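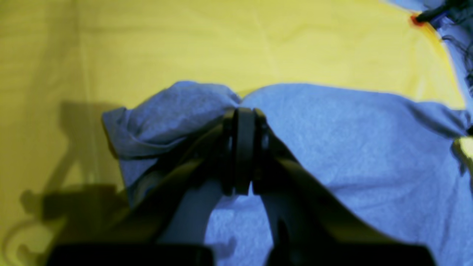

The Laundry Club gallery

Jan 3, 2022

Happy new year, everyone! I promised at the end of last term that I'd get our pictures up over the holidays, and I've just about managed it. For those who don't know us, we're the student robotics group at Trilville College, and for most of this year we've been trying to teach a pair of robot arms to fold clothes. The project has a proper name on the forms (Lestau) but everybody calls us the Laundry Club and I've stopped correcting people.

I've kept the words short where I could. I'm not good at short, as Shanthi will tell you.

Cloth on cloth

We began back in August with small stuff, the sort of thing you'd find in a kitchen drawer. I thought that would be the easy bit. A small square of cloth, two fingers, pinch and lift, off to lunch! It took us 26 goes before the first one I'd call a clean grab, and Wyn still argues about whether that one should count.

The trouble is that soft things don't stay where you left them. You close the gripper and the fabric bunches up, or slides, or you get two layers when you wanted one. Krystyna spent ages on the approach angle (she has a whole notebook on it, with tabs) and we ended up coming in much lower than I'd have guessed. If you come in steep, the fingers just push the cloth into the table and you grab the tablecloth as well. We've dragged the whole lot sideways more than once.

Wrist view

The wrist camera was Janaka's idea and I was against it, so I'd like it written down that I was wrong. From overhead you lose the edge of the cloth as soon as the gripper goes over it. From the wrist you can watch the fold forming right between the fingers, soft focus and all. It's a bit like learning to sew by looking through the needle, but the software gets on with it far better than I do.

Moving on to T-shirts

By the middle of term we felt ready for real clothes. Aksel brought in a bag of old T-shirts from home and we picked out nine to practise with, all plain ones. Plain was deliberate, as the logos kept confusing our edge finder and we wanted one problem at a time.

A T-shirt needs both arms. One holds the shoulder end while the other sees to the hem, and if they don't agree about who's pulling, the shirt goes into a sort of hammock. Getting it flat to begin with is half the job. We scored ourselves on flatness before we even let anyone try a fold, and the rule is that a sleeve sticking out is fine but a sleeve tucked underneath is not.

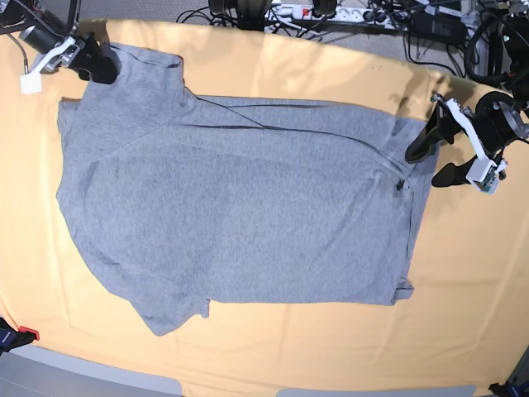
Grey has been our best colour on the yellow cloth, by the way. We tried a cream shirt in our second week of T-shirts and the software could hardly tell where it stopped. Shanthi wants to go and buy a green tablecloth to see what happens, and I've said yes as long as it comes out of the Munshi prize money and I don't have to iron it.

How we're scoring

A few of you have asked about the numbers. Each session is 40 attempts, one person driving and one person writing down what went wrong in plain words. "Grabbed too much" is the front runner by miles. "Let go early" comes next, then "arms too close", then Wyn's own category, which is just a drawing of a sad shirt.

Our best session so far had 26 good folds in it. I was driving for precisely none of those – my hands are terrible at this. Krystyna did the lot and went home looking very pleased with herself.

What's next

The Mindmont student challenge is coming up in the spring and the clothing round gives each team 48 minutes, set-up included. We've never got set up in less than half that, so that's the first thing to practise when we're back. After that it's long sleeves, and Aksel has been muttering about socks.

If you'd like to come and have a go at driving, just turn up. Bring a T-shirt you don't mind getting stretched a bit.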